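Plilthorpe Hall Users' Group
Minutes of the September meeting, held in the small room, Wednesday, 7.30 pm

Present: Wanda Esposito (chair), Lyle Whitlock (minutes), Clyde Tran, Noemi Obi, Demetrius Delacroix

3 shares | 4 comments

1. Last minutes
Agreed, with one correction. The stall money was paid in by Noemi, not Clyde.

2. Linen cupboard
Clyde and Wanda emptied the cupboard and sorted what was in it. The plain white cloths are stained along the folds and will go for rags. The long green ones are sound but need hemming at one end. Noemi will take these home. Demetrius asked that cloths go back clean, as two were put away in July with wax on them.

It was agreed to buy a box of 500 paper napkins for the autumn lunches and to keep the cloth ones for the supper.

3. Laundry
Kolley Laundry has quoted £140 for the whole lot, collected and returned. Lyle thought this dear. Members will wash the smaller pieces at home and only the heavy curtains will be sent. Wanda to ring Kolley.

4. Supper tables
The supper will be laid for the choir from Sadivach. Trestles to go along the window side, with the serving table by the hatch. Demetrius will check the trestle legs beforehand, as one would not lock last time.

The pink patterned cloth was discussed. It has a checked band in pink and red, small red dots on the lower part and a pale gingham strip at the far side. It creases easily and would need pressing on the day.

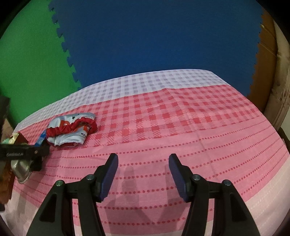 Noemi Obi said the pink was too busy for a supper and she would sooner see the green ones out, hemmed or not. If it had to be used, it should go on the serving table, where the dishes would hide most of it. Clyde was in favour of using it. Agreed: serving table only.

The satin piece is to be pressed with a cool iron and put on the top shelf.

5. Any other business
The ironing board cover is worn through. Clyde has a spare. Cupboard key to stay with Wanda until the supper.

Meeting closed at 8.45 pm.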